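Week 6 notes: Setting a table and clearing it again
Hospitality Basics, handout for the afternoon group

Welcome back, everybody, and thank you for being so patient with the seating last week (37 of us in a room meant for far fewer!). Today we stay with the dining room, and I want to begin with the cloth, because a cloth that hangs crooked will bother your guests all through the meal even if they can't say why.

Lay the center fold first, then open outward. The drop should be even on all sides and should stop a little above the seat of the chair. Checks and stripes are harder than plain cloths, as the lines show every mistake, so square the pattern to the table edge before you smooth anything.

Glasses come next. Hold them low, by the base or stem, never at the rim. Carmela Campos covers stemware in her own session, so I'll leave the fancy ones to her.

Clearing goes from the guest's right, food first, then glasses, then crumbs. Please do read pages 17 to 21 of the Navarro booklet before you practice this part, and bring your questions, even the small ones.

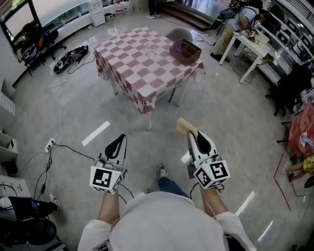
Department of Hospitality and Home Studies

A checkered cloth suits a breakfast or a casual lunch, with a divided box at one corner for small things and plenty of space left for plates. Wipe spills from the outside in, and keep your table sponge separate from the kitchen one.

For next time: fold two napkin styles at home and bring both along. Lutfa Cassim has spare napkins in room 169 if you need them.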